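Two-arm tidy-up build, wrist torque question
Home Builds › Mobile manipulators

ferrule_9
The base has been driving well for a while, so I've moved on to getting both arms to pick up rubbish and bin it. Left arm is fine. Right arm sags when reaching out low, and the Drakden driver trips on current. Anyone running the Firkine shoulder joints with a longer forearm?

oddsock
What's your payload at full stretch? Mine tripped at 247 g until I raised the limit.

ferrule_9
Nothing that heavy. Empty cup, empty bottle, crumpled paper.

bramblewire
Don't raise the limit. Check the cable run through the elbow first. I cooked a driver doing what oddsock suggests.

oddsock
Mine has been fine for 13 months – depends on the heatsink. 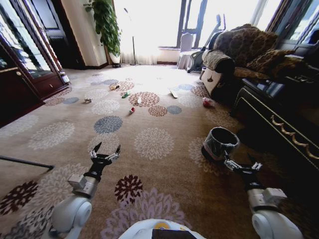
Costance, August

Current state of the living room run. Bin by the right gripper, bits spread over the carpet ahead. The carpet pattern is the other problem: the detector keeps marking the medallions as objects, the dark red ones worst.

gallegos_shed
Put a plain rug down and get the arms sorted first.

ferrule_9
I'd rather train on the floor it has to work on.

bramblewire
Agreed, keep the carpet. Use depth and drop anything under 9 mm high.

gallegos_shed
Then you lose flat things like that white one on the right.

ferrule_9
Fair point. I'll try 3 mm tonight, and I'll have the elbow cover off first.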